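How Do You Pick a Hand for a Robot?

By Luminița Voicu

Hold up your own hand for a moment and give it a wiggle. You probably don't think about it very much, but that hand can pick up a grape without squashing it, turn a doorknob, hold a heavy bag of potatoes, and scratch the dog behind the ears, all in one afternoon. It came with you, so you never had to choose it from a catalog.

Robots do have to have their hands chosen for them. A robot's hand is usually called a gripper, and there are so many kinds that people can spend weeks and weeks deciding which one to put on the end of an arm. That is a big part of my job, and I like it very much, so I hope you'll let me go on about it for a little while.

In our workshop we had 4 grippers to compare. The first, called Woltard, has two stiff fingers that close like a clothespin. The second, Sanna, has soft, bendy fingers that curl around things. Plondbridge is a suction cup, a bit like the ones that hold a soap dish to the bathroom wall. And Arkovon has fingers too, but with a rubbery skin on the inside so that things don't slide out. (I didn't choose the names! I would have gone for something easier to spell.)

To be fair to all of them, we give every gripper the same jobs. It wouldn't be much of a race if one runner had to go uphill and the others got to go down. So each gripper picks up the same things, from the same spots, the same number of times. For us that meant 200 tries each, which took much longer than I had promised everybody it would.

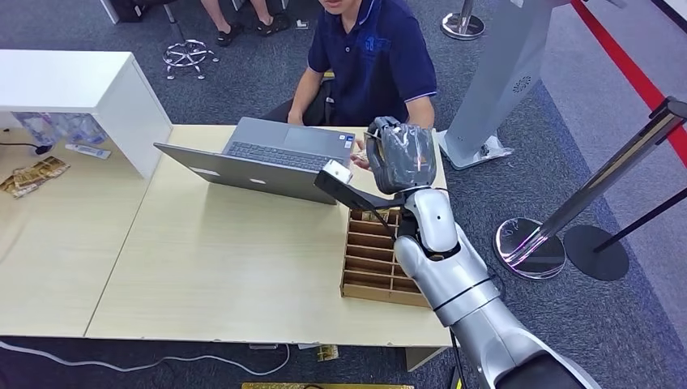
Now, picking something up is only half of the job, and in some ways it's the easy half. The other half is putting it down where it belongs. Think about a snack packet, the crinkly kind. It bends and slides, and it's never quite the same shape twice. Then think about a wooden tray split up into narrow little compartments, like the one under the gripper, and imagine having to drop the packet into one of those without bumping the thin walls on the way in. Big wide fingers may hold a packet beautifully and then find there's no room for them in the slot! A clear plastic bottle lying on its side is a different sort of puzzle, smooth and round and very fond of rolling away.

Then there is the matter of seeing. Your eyes are in your head, but a robot can have a camera right up near its wrist, so it gets a close look at whatever it is reaching for. The trouble is that fingers can get in the way. If you hold your hand in front of your nose and try to read a book past it, you'll know just how the robot feels. (Well, robots don't feel things the way you do, but you know what I mean.) When we change the gripper, we often have to move the camera a little bit as well, and then check that the picture is still a good one.

So which gripper won? In our tests Sanna did best with the packets and managed nearly 78 good tries out of every hundred. Plondbridge was wonderful with flat boxes and quite hopeless with anything crinkly, as the air kept leaking in around the wrinkles. Woltard was quick but a bit rough. Arkovon was slow and steady, and I have a soft spot for it.

If you'd like to try this at home, find 6 small things around the house and move them from one bowl to another using kitchen tongs, then two spoons, then an oven mitt. Write down how many you drop each time. My own score with the oven mitt was terrible, so please don't be discouraged, and do ask a grown-up before you borrow the tongs.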